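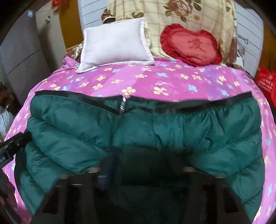 A quilted jacket laid flat on the bed, neck end away from you. Most of our folding lessons begin at this point.

About Drikari

Drikari is a small school for household skills. We teach folding, packing, storing and mending to adults who were never shown how, or who were shown once, badly, by someone in a hurry. We have two rooms above a shoe repair shop on Taltow Street and a third in Lircombe that we use in the colder months.

We should say early that we don't think tidying will change your life. Plenty of people sell that idea and we have sat through enough of their talks to be tired of it. A folded jacket is a folded jacket. It takes up less room than one on the back of a chair and you can find it in the morning. If you want more from it than that, there are other schools, and most of them have nicer websites.

How we started

The school grew out of a winter clothing drive in Lircombe one March. The drive took in more than 1000 coats and jackets, and the people running it had to get them into boxes. Everyone had a method. Some rolled, some stuffed, some swore by vacuum bags. We tried them all against each other over a very long weekend and came away doubting nearly everything we had read on the subject.

The vacuum bags were the biggest letdown. They look wonderful for a day. But we opened a few bags later on and the padding had gone lumpy, and in two of them the seal had failed anyway. We no longer recommend them for puffer jackets, and we don't sell them, although we have been asked to more than once.

What we teach

The core course is called Flat First. It runs for three evenings and covers coats, knitwear and bedding. As the name suggests, you lay the thing out flat before you do anything else to it. Students tend to find this slow and a little insulting. By the second evening they have usually stopped complaining, or at least stopped complaining to us.

Padded jackets get most of an evening to themselves. The channels hold air and the fabric is slippery, so a fold that would stay put in a cotton shirt just opens up again. We have you smooth the jacket out, bring the sleeves across the body, and press the air toward the hem with your forearms before you fold. Zippers get closed, and pockets get emptied. (You would think that last one was obvious. We have a jar of bus tokens that says otherwise.)

We work on beds, by choice. A good many folding guides assume a large clean table, and we would like to know who has one. Most people fold laundry on a bed, on top of whatever sheet happens to be on it, so our practice rooms have beds in them with ordinary printed sheets. A flowered sheet under a dark jacket also makes it easy to see where your edges are, although we only noticed that later and can't claim we planned it.

The other two courses are shorter. Boxes and Shelves is for people who are moving or have just moved. Small Repairs covers buttons, hems, popped seams and stuck zippers. We do not teach closet design, and we do not come to your home to throw things out. If you own 30 sweaters and like them all, keep them.

What we don't promise

We don't give certificates. For a while we did, and people framed them, and it felt silly.

We also don't claim that our way is the only one. The Bhattacharjee fold, which we teach for heavy blankets, came to us from another school altogether and is better than what we were doing before. We held out against it for most of a year. If you know a method that beats one of ours, bring it along and show us on a real garment. We will probably argue. A few of the changes to our course notes came about in just that way, and others were tried and quietly dropped.

As for how much space you will save, it depends on what you own and how it was stored to begin with. We have seen percentages quoted on other people's pages — always large, always round — and have never found out how they were measured.

Visiting and signing up

Classes are kept small enough that everybody gets a bed to work on. Bring one padded jacket or coat, one sweater, and a sheet you have given up on. Fitted sheets are welcome. We have opinions about those as well.

The Taltow Street rooms are up a flight of stairs with no elevator. The Lircombe room is on the ground floor, so please ask for it if stairs are a problem. Fees are on the course page and cover all the evenings of a course. There is no starter kit to buy.

Page last updated September 8, 2026.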